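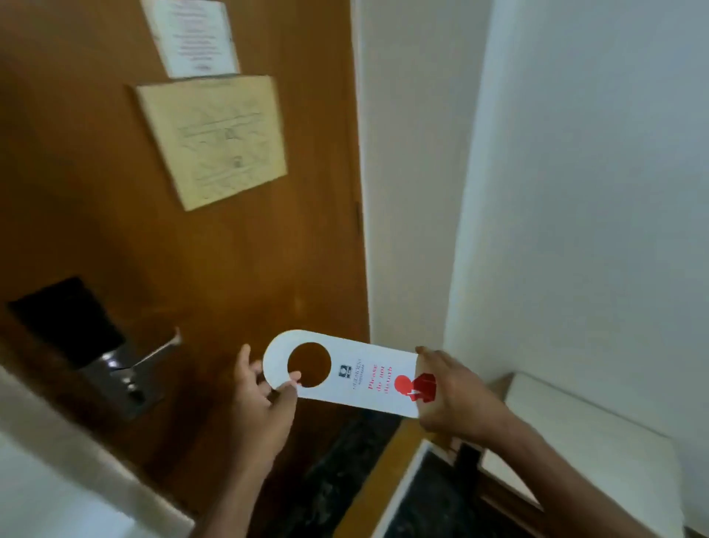 Why does a hotel still need a paper sign on the door?

A guest wants to be sure that no one will come in, and the person in the corridor must see this quickly, without knocking.

So answers Loukia Gavalas, who has managed the rooms of a small hotel in Prusthorpe for eight years. I met her in the linen room, where she was folding pillowcases and did not stop while we talked.

I asked her first about the words. Hers say "Please do not disturb" in red, and she has a strong opinion about the color. "Black looks polite, but in the evening the corridor is dark," she says. "With red letters my staff can read it from the stairs." She orders the cards from Gitetti, a printing shop in the same town, 1000 pieces each time. The last order arrived with 895 pieces in the box, and she is still writing letters to them about it.

Where do they all go? "In suitcases," she says and laughs. "Also the children draw on them. I don't charge for this. A card is a card."

Necati Başaran, who cleans the second floor, joined us for some minutes. For him the difficult part is the guest who forgets. "The card is hanging, and it is two in the afternoon. Maybe he sleeps, maybe he is already at the train station. I don't knock. I telephone from the desk, and if there is no answer, I wait one hour and I telephone again."

He showed me how he hangs the card when he prepares a room. It goes on the inside handle, with the words to the room, so that the guest finds it when he leaves or when he locks the door at night. Before, the cards were lying on the desk under the breakfast menu, and many guests called the reception to ask for one.

I wanted to know if an electric light beside the door would not be easier. The hotel had an offer for such lights in June. Mrs. Gavalas found the price too high, and she did not like that the walls must be opened. "And when the light is broken, who will tell me? The guest in his pajamas," she says.

Then the telephone rang for her. Room 4 wanted two more towels.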